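Joint Design in Low-Cost Molded Plastic Furniture
Product Materials and Manufacturing, Group Project Report
Submitted by: Latifa Bennani, Raed Fakhoury, Hiba Masri
Course instructor: Suleiman Shehu
Submitted 10/31/19

1. Purpose

The group was asked to select a household product made mainly from one plastic and to report on how its shape responds to load, material cost, and the molding process. We chose seating sold in the lowest price range. Steel and wood furniture were left out, as were folding products with metal hinges.

2. Material

Most inexpensive molded seating is made from polypropylene. It has a low density, resists household cleaners, and flows well into thin sections. It also creeps. A part held under steady load continues to deform slowly, and the rate rises with temperature. A seat that passes a short load test may therefore sag in long use. Fillers such as talc or calcium carbonate raise stiffness and lower cost, but they reduce impact strength when used in large amounts.

Polypropylene without a stabilizer becomes brittle in sunlight. The usual signs are chalking of the surface and fine cracks near corners.

3. Ribs and wall thickness

A flat plate bends easily. Doubling its thickness makes it eight times as stiff, but doubles the material and lengthens the cooling time. Ribs place material farther from the neutral axis and give stiffness at lower weight. The rib base should be thinner than the wall it joins, or a sink mark may form on the opposite face. Ribs also need draft so that the part will release from the mold.

4. Leg joints

Separate legs allow a smaller shipping carton and a simpler mold. The cost is a joint at the point where bending moment is high. A side load at floor level acts over the full length of the leg, and the socket must resist the resulting moment over a short depth of engagement. A deeper socket lowers the contact pressure. A tapered fit takes up molding variation but can loosen under repeated side loads. A collar spreads the load over a larger area of the seat.

5. Test

One flat test panel and one ribbed panel were molded at the Parkdale workshop with help from Dima Boutros. Each was supported at both ends and loaded at the center with 20 kg for 90 minutes. The flat panel deflected 14 mm. The ribbed panel deflected less than half of that and used nearly the same amount of material. Recovery after unloading was not recorded. We plan to repeat the test in November with a 600-minute hold to obtain a usable creep curve.
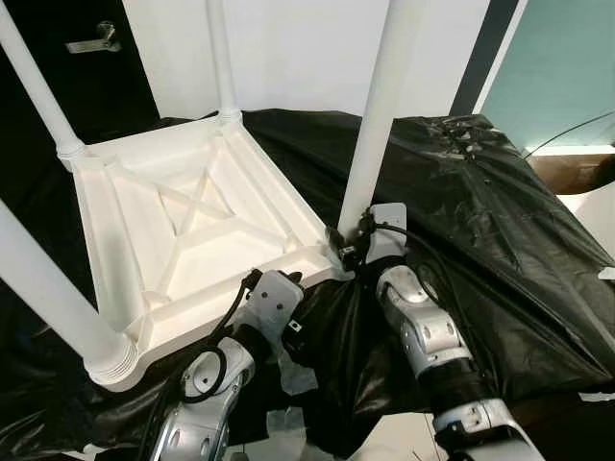
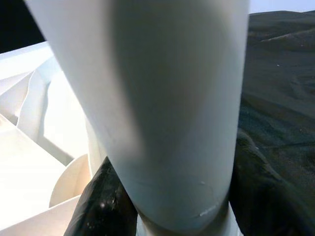

Figures 1 and 2. Ribbed seat underside with leg collars (first); white cylindrical tube (second).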